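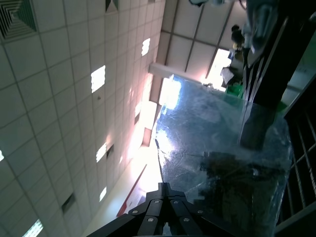 # Collecting Grasp Examples for Clear Plastic Packaging

Student project report, Plismont robotics lab

## 1. What we set out to do

Our project used the Betum arm, which already had a policy trained on boxes and cans. It did poorly on clear bags and wrapping film. The depth sensor returns almost nothing useful on that kind of material, so we decided to work from the wrist camera only and collect our own examples by teleoperation. The target was 2000 episodes by the end of the semester. We finished with 1472 that we were willing to train on.

## 2. Setup

One person drives the arm with a hand controller and a second person resets the workspace and logs the result. We used the Sarmiento recording software because the lab already had it running. It saves the wrist view, the joint positions and the gripper opening.

Each episode starts from one of 7 arm poses. Some of them tip the wrist far enough back that the camera looks up past the fingers at the ceiling, with its tiles, air diffuser and light panels. We kept these poses. With crumpled plastic in front of the fingers, the film picks up bright white and bluish highlights and shows whatever is behind it as a dark blur, and the model has to cope with that.

## 3. Labeling

Every episode got one of three labels: held, slipped or missed. At first we also tried to mark the edge of the plastic in each image. The curved edge is easy to find when it shines against a pale background. Over dark shelving it mostly disappears, and two of us marking the same image often disagreed. We dropped edge labels in November and used the time for more episodes.

We threw out episodes for these reasons:

- the recording stopped early
- the joint data and the images were out of step
- the operator restarted partway through
- no label was entered

Out-of-step data was the largest group. It came from a clock setting on the logging computer, and we should have checked it in the first week.

## 4. Training and results

We held back 200 episodes for testing and trained on the rest, starting from the Prusside weights. The new model was clearly better than the old one on bags with something inside. On flat film it was only a little better. Most of the failures were early closes — the fingers shut before they reached the material.

Background matters more than we planned for. All our data comes from one room, with the same ceiling and the same daylight from the windows. We don't know how the model would do anywhere else.

## 5. If we did it again

Record some sessions after dark. Move the arm at least once. Write the labeling rules down before the first episode, including what counts as a slip when the bag is still touching one finger.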